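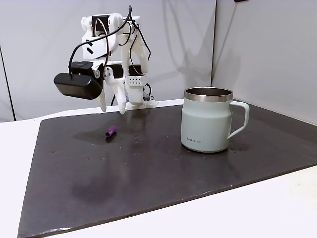

The stapler came with a card. It was a good card, thick, with a deckled edge, and it said that my Lauritsen had been built for life and that I should register it within the month to activate my lifetime. I was forty-four and had assumed that was already under way.

I registered it in January. In October the spring went, and a woman on the phone explained that the lifetime in question was the lifetime of the product, which had just ended. The guarantee had therefore run its full course. She was very nice about it. She asked whether I'd like to hear about a new stapler.

Since then I have become a collector of guarantees. Other people have stamps. I have a box file full of folded paper in eleven languages, most of it unread by anyone, including, I suspect, the people who wrote it. I take a few out of an evening and read them with a glass of something. My family has stopped asking.

The guarantee is an odd form of writing. The front is a love letter. We stand behind our kettles. We believe in this umbrella. Then you turn it over and find the divorce papers, set in type the size of poppy seeds. My Prulov umbrella is covered against all faults except those arising from wind. The Koltis slow cooker must be returned in its original packaging, including the cardboard insert, the bag, and the twist of wire that held the flex, which everybody on earth throws in the bin before the first stew. A pair of Rirnis walking boots is guaranteed waterproof provided they are not immersed, and a footnote gives immersion as "contact with standing or moving water". I have spent a long time trying to think of a third sort.

I took the boots to Sioned Beddoe, partly for sympathy and partly to get them mended. She has a repair shop in what used to be a bank, on a street with two charity shops and a place that does eyebrows. The counter is the old cashiers' counter and she has kept the little brass gap at the bottom, through which people push toasters that plainly won't fit.

"They all come in waving the paper," she said. "I tell them to put it away. I've got a drawer full of that paper."

She has, too. It's a deep drawer and it used to hold paying-in slips. She uses the contents for wrapping small screws, and when she needs one she unfolds a Koltis limited promise and tips it into her palm. I asked if I could have a look through and she said I could have the lot if I left the screws.

Beddoe trained as a clock repairer, which gave her, she says, the wrong idea about time. A clock customer brings in something made before their grandmother was born and is cross if it loses a minute. A kettle customer brings in something bought last spring and is ashamed of themselves. They apologise. They say it's silly, they know it would be cheaper to get a new one, they only wondered. One man brought a hand blender in under his coat.

"They think they broke it," she said. "It's a bit of plastic holding up a bit of metal. It was going to break if the Pope had it."

Her own rule is chalked on a board by the door. If it breaks again the same way, bring it back and she'll do it again. If it breaks a different way, that's a different way. It takes up two lines, and I've read insurance policies of forty pages that were less clear about what would happen to me.

I asked how often things came back. She pulled a ledger from under the counter, a proper one, with a red spine, and ran a finger down it. She had done 386 jobs in the year, and 10 had come back the same way. Four of those were the same lawnmower. She and the lawnmower's owner have reached the stage of sending each other Christmas cards.

My father would have liked her. He was a man who kept receipts. He kept them in a biscuit tin, flattened and in date order, and when the immersion heater failed inside its term he put on a tie to make the phone call. I remember him standing in the hall with the certificate in his hand, reading out the serial number as if it were a verse from scripture. A man came the next morning and replaced the part, had a cup of tea and left. My father talked about it for years. I don't think he had ever felt so much like a citizen.

I tried the tie. I had decided to pursue the umbrella to the end, on principle, and to do it properly. There was no telephone number on the Prulov card, so I sat in a tie in front of a web form. It wanted the date of purchase, the place of purchase, and a photograph of the fault "in use". I went out in the garden in a stiff breeze and held up a bent umbrella with one hand while trying to work the phone with the other. The neighbours' curtains were open. I attached the picture, pressed the button and was told that my session had expired.

The second time it went through. About a fortnight later I had an email thanking me for my passion for umbrellas. My claim had been declined, as the image clearly showed wind.

There is a case for the other side, and I've tried to be fair to it. A guarantee is a bet, and the company would be daft to bet on all of us. We are a careless lot. Beddoe has had a coffee grinder in that had been used for gravel. She has had a hairdryer that somebody tried to clean in the dishwasher, and a set of bathroom scales with a hoofprint, about which she asked no questions. A firm that promised to put all that right for ever would have to charge so much for the hairdryer that only dukes could be dry.

And I'll admit the words do something to me even now. I know what's on the back of the card. I own the largest private holding of backs of cards in the county, as far as I'm aware. But I was in a shop last month looking at two identical tin openers, and one had a gold sticker on it saying TEN YEARS, and I bought that one. I paid more for it. I stood at the till feeling that somebody, somewhere, had thought about me and my tins and wished us well for a decade. The sticker didn't say ten years of what.

What I'd like is for somebody to write the honest version. This kettle will probably be fine for a bit. After that the lid will go, because the lid always goes, and you'll hold it on with your thumb until you scald yourself, and then you'll buy another. I'd keep that one. I'd frame it.

The boots, by the way, cost me nine pounds. Beddoe glued the sole, stitched the part where the glue wouldn't hold, and rubbed in something from an unlabelled jar that smelled of sheep. I asked if they were waterproof now. She looked at them, and at me, and asked where I was planning to stand.

I've had them in the river twice, as a matter of fact, once on purpose. The left one lets in a little at the toe. I haven't taken it back yet, as I can't decide whether that's the same way or a different way, and I'd have to ask her to look it up in the ledger, and she'd be busy with the lawnmower.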